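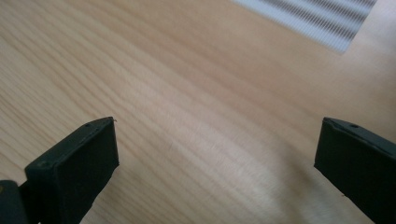 Page last changed: December, by Ásdís Brynjólfsdóttir

Lab 2: Comparing hand-held grippers

Welcome back! In this lab you finally get your hands on the hardware. We compare two finger sets, the Plondov (flat rectangular pads) and the Stoltine (softer, thinner tips), on one everyday job: setting a place at a table. I love this task. A plate, a knife and a fork look easy until you try to pick them up with two fingers and no wrist feeling at all.

Before you start
Open and close each gripper slowly a few times and watch the live view from its camera. Note where the fingertips sit in the view when fully open. Glare on a shiny tabletop can wash out detail between the fingers, so try a few approach angles and write down the ones that work.

What to record
Finger set, object, approach angle, and whether the grasp held through the lift. Log a slip as a slip, please, even if you saved it at the last moment (those are the fun ones to plot!). Each pair should aim for up to 500 grasps over the whole lab.
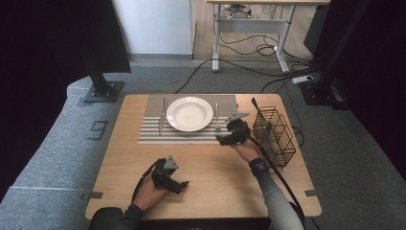
Should I use both hands from the start?
Start with one hand until your grasps are steady, then add the second. Two-handed runs go in their own log file.

Flat cutlery is where the finger sets really differ. Come in low, let one pad touch first, then close. Hạnh Triệu will be in room 306 to help with calibration, so bring your questions and your worst plots.

Related handouts
Lab 1: Camera setup and timing
Lab 3: Replaying grasps on the Gesard arm
Reading notes: Frandsen controllers

This site uses cookies to remember your course settings. OK

Contact: course desk, room 306 | © Robot Handling Course | Back to top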